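Dromden cell: gripper offsets again

The Prolitz update in November moved the tool frame, so I redid the wrist camera setup in the simulated cell before touching the finger offsets. Fingers open, nothing gripped, camera fixed to the wrist.

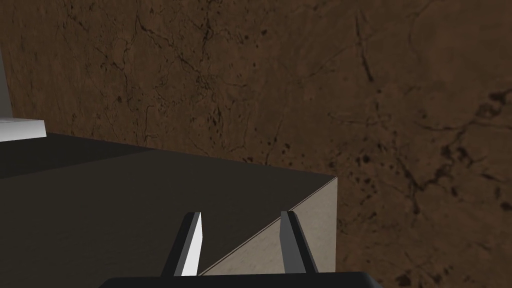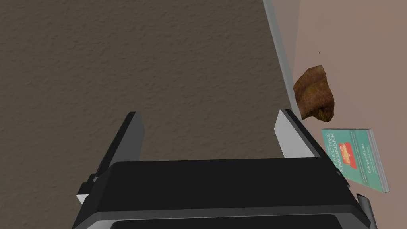

The old offset file had the fingertip point 4 mm short – enough to make every approach stop early. I corrected it, reloaded the Seixas driver and ran 200 open and close cycles with no faults logged. The parameter is on line 493 of the config. Left and right are still stored separately, and I'd like to merge them.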